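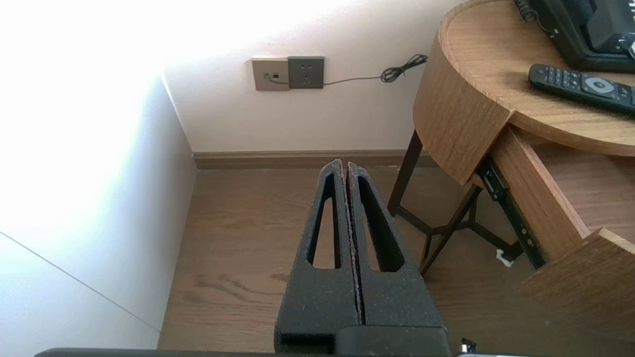

Pastthorpe, 20 December 2023

Frequently asked questions about renting a room at Wallalier House

How long can I stay?
The shortest stay is one month. The longest is until the end of August, when all contracts finish together.

How much is the deposit?
The deposit is 300 dollars. We return it to the same bank account, normally in 5 working days after you give back the keys.

Is heating included in the rent?
Yes, heating and water are included. Electricity you pay by yourself, to the company Azimi, and you must open the account before you move in.

Can I put a rug or heavy furniture on the wooden floor?
Yes, but please use felt pads under the legs. Do not use tape on the floor - it takes off the varnish.
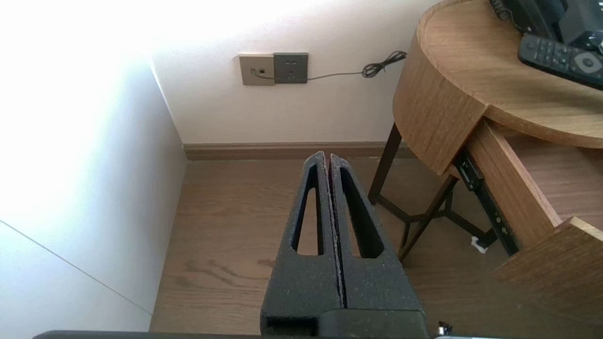
Rochelle Whitcombe wrote to us that the part about electricity was not clear to her, and that she waited nine days for her account number. She advises to call Azimi and not to use their web form. We thank her and have added the phone extension, 163, to the welcome letter.

Is there a bus to the center?
Bus 697 stops in front of the Utden bakery. On Sundays it goes only in the afternoon.

Can I have a guest overnight?
Yes, up to three nights in a month. Please write to the office one day before, with the name of the guest.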